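輪ゴム工場の見学に行ってきました(五月のおたより)

長いこと行きたい行きたいと言い続けていた、輪ゴムの工場見学にようやく行ってきました。 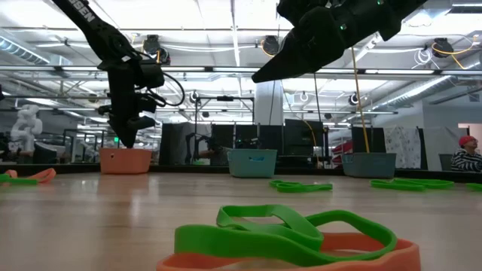

そもそものきっかけは、台所の引き出しです。うちでは母の代から、届いた野菜や新聞についてきた輪ゴムを捨てずにためておく習慣がありまして、引き出しを開けるたびに、これはいったいどこで、どんなふうに作られているのだろうと気になっていたのです。そんな話を文具好きの集まりでしたところ、Katsarosというゴム製品の会社が月に一度だけ見学を受け入れていると教えてもらい、その晩のうちに申し込みのはがきを書きました(今どき、はがきです。これがまたうれしい)。

当日は火曜日で、朝からよく晴れていました。Broltauの駅で降りて、川沿いの道をのんびり歩きます。駅前からバスもあるのですが、一時間に一本しかなく、待っているあいだに着いてしまうくらいの距離です。途中のパン屋さんで豆の入った丸いパンを買い、土手で半分だけ食べました。残りの半分は帰りの電車用です。

受付で名前を書いて上着を預け、髪をまとめる帽子を借りました。この日の参加者は私のほかに、お孫さんを連れたご夫婦、学校の先生らしい二人連れ、それから包装のお仕事をされているという男性。案内してくださったのはGlória Ramalhoさんで、この工場に勤めて長いそうです。日本語がとても丁寧で、難しい言葉が出てくるたびに立ち止まって言い換えてくださるので、私のような素人でも置いていかれずにすみました。

最初の部屋は原料の倉庫でした。扉が開いたとたん、なんとも言えない匂いがします。燻製のような、古い長靴のような。お孫さんは鼻をつまんでいましたが、私はこの匂い、嫌いではありません。天然ゴムは四角いかたまりで届き、それを切って、練って、色の粉や薬品を混ぜていくのだそうです。練りの機械は大きなローラーが二本向かい合っていて、そのあいだをゴムがぺたん、ぺたんと通っていきます。うどんの生地にそっくりで、見ていたらおなかがすいてきました(さっきパンを食べたばかりなのに!)。

次が押し出しの工程です。輪ゴムというのは、一本ずつ型で抜いているものとばかり思っていたのですが、まず長い長い管を作って、それを端から輪切りにしていくのですね。ちくわを薄く切るところを思い浮かべていただくと、だいたい合っています。管のなかには粉を吹き込んで、内側どうしがくっつかないようにするとのこと。そのあと熱を加えて、弾力のあるゴムに仕上げます。この工程の部屋はさすがに暑く、みんな口数が少なくなりました。

輪切りの機械は、いつまでも見ていられます。刃が回る音がしたかと思うと、下の受け箱に輪ゴムがさらさらと落ちてくる。速すぎて一本一本は見えず、まるで水が流れているようでした。ここでは太さの違うものを三種類見せてもらいました。切り終えたものは洗って、乾かして、量って袋詰めです。数えるのではなく重さで量るので、箱に何本入っているかはきっちり決まっていないのだそうです。包装のお仕事の男性が、うちの現場では細いほうが人気だと話されて、Ramalhoさんとしばらく専門的なやりとりになりました。私にはさっぱりでしたが、好きなことを話している人の横に立っているのは気持ちのよいものです。

色の話も聞けました。昔ながらの飴色がいちばん出るものの、最近は緑やオレンジの注文も増えているとか。八百屋さんや花屋さんで、品物によって色を使い分けるのだそうです。そういえば近所の花屋さんも、予約の花束だけ違う色でとめていました。今度聞いてみようと思います。

見学の最後は小さな展示室です。壁には古い注文票が額に入れて飾ってあり、そのうちの一枚に、Hotaという町の郵便局あてに3,967箱、という数字が読めました。どれだけ手紙を束ねるつもりだったのでしょう。隣には創業当時の木箱や、色あせた広告もあります。広告の絵は、輪ゴムでまとめた髪を得意そうに見せている女の子で、これは絵はがきにして売ってほしい。アンケート用紙にもそう書いてきました。

それから、保管のこつも教わりました。輪ゴムは光と熱に弱いので、窓辺の小皿に出しておくのがいちばんよくないそうです。わが家は長年、まさに窓辺の小皿でした。ふた付きの缶に入れて暗いところへ、古いものから使う。帰ってすぐにクッキーの缶に移しかえましたが、底のほうから、引っぱる前にぷつんと切れるものがずいぶん出てきました。母に電話で報告したら、あんたの使い方が荒いんでしょうと言われました。

売店は受付の横にあります。100グラム入りの小袋が414円で、色を選べるようになっていました。私は緑をひとつと飴色をひとつ、それに妹へのおみやげに幅広のものをひとつ。お孫さんは大きな輪ゴムを腕に通してもらって、ご機嫌で帰っていきました。

これから行かれる方へ、少しだけ。申し込みははがきのみで、返事が来るまで三週間ほどかかりました。床がすべりやすいところがあるので、靴は底の平らなものを。匂いが服に残りますから、よそゆきの帰り道には向きません。所要時間は一時間半と案内にありますが、質問の多い組だと二時間近くになります(私たちがそうでした)。お昼は工場のまわりに店がなく、駅まで戻るか、川の土手でお弁当がよいと思います。

来月はBraltauの製紙工場に申し込んでいます。こちらは抽選だそうで、まだ返事待ちです。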